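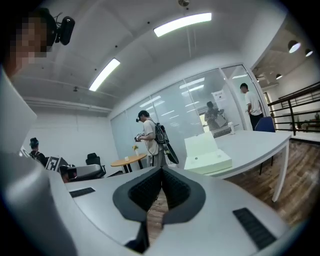

Gripper comparison: visit to Oseck, Druvlow

Aarti Dwivedi and I went to Oseck's Druvlow office to try two hand-held grippers before the March order. Bernd Lenz ran the session and Yatziri Maldonado kept the log.

The first unit, the Bech, has a curved pale grey plastic body and two black finger pads set in a V. The inner faces of the pads carry a fine grid texture. Short and long ribbed strips are let into the upper surface for grip. A fisheye lens looks down over the fingers and takes in most of the room as well, ceiling lights included, so exposure needs to be locked before each run.

The second unit, the Gromel, has flat pads and a narrower lens. It is lighter in the hand, but the fingertips leave the picture when the jaws are fully open.

Lenz gave us 34 minutes with each. The log holds 3,131 frames for the Bech and 3,766 for the Gromel; our minimum was 3,000. Tracking dropped out twice on the Gromel, both times on quick wrist turns — the Bech held throughout.

Pad wear could not be judged in one visit. Spare pads for the Bech come in pairs and are changed with a hex key. Ritu Maurya has asked for one set of each to put through the bench test, and Lenz will confirm the cable length for both.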